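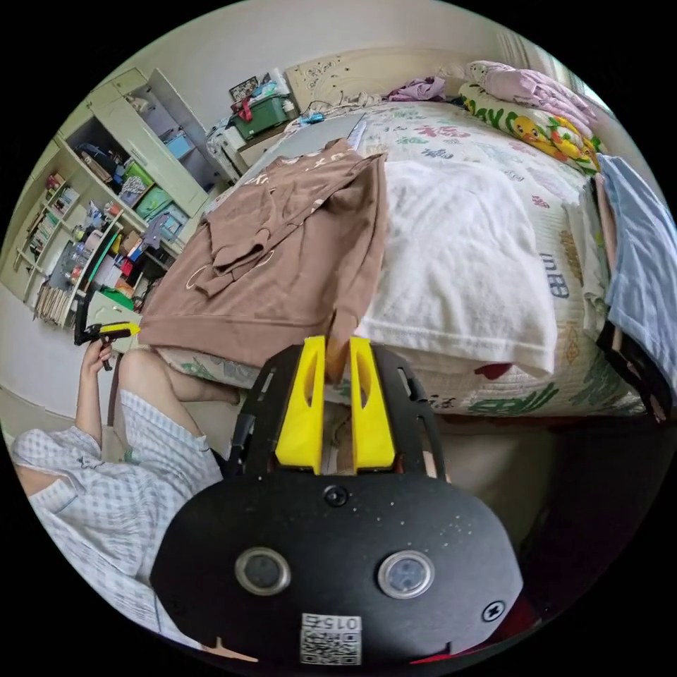 Nawal Amrani wrote in to say that a quilt should be washed every 2 weeks, same as the sheets, and that anyone doing less is sleeping in filth. I doubt it. If you use a top sheet, every 3 months is plenty, and you'll get more years out of the stitching.

How to wash a cotton quilt at home

Check the colours first. Dab a damp white cloth on the darkest print. If dye comes off, stop and ask a cleaner.

Mend any open seams before it goes near water. A small hole can be a big one by the end of the spin.

Set the machine to cold, gentle cycle, low spin. The Kiani bottle tells you to fill the cap. I use half and have yet to see a difference, except in how often I buy it.

Skip the fabric softener. I've read the claims and my quilts still came out limp and a bit greasy.

Run a second rinse. If the water in the drum is still sudsy, run another.

Dry it flat over two racks, out of full sun, and turn it after lunch. In November mine takes a whole day. Those "quilt-safe" dryer balls may help, but a clean tennis ball costs less.

Fold it only once the middle feels dry, seams included.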